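Skillus Pedal Bin, Yellow Lid
Item 403

A small floor-standing bin for offices, break areas and waiting rooms. Black body, hinged yellow lid, foot pedal at the base.

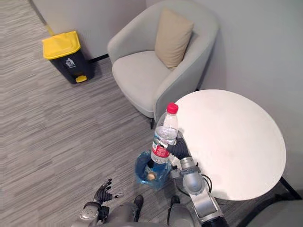
Liners are sold separately in rolls of 49. Fold the rim well over the edge — a short overlap slips down once the bag has some weight in it. The same liners fit our blue wastebasket.

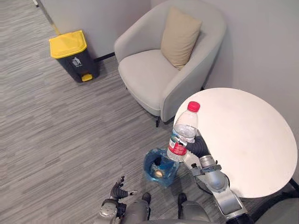
Pedal bin with yellow lid, shown with armchair and round white table.

The pictogram on the front is supplied as standard. Other lid colours can be ordered for 2 or more bins, through Paula Roman at the Mamer showroom.
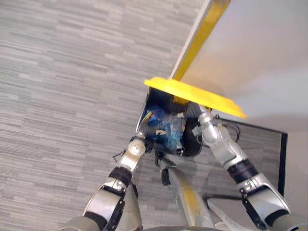
Wipe clean with a damp cloth and mild soap. Do not use for hot ash or liquids. Spare pedals are kept in stock — quote the item number when ordering.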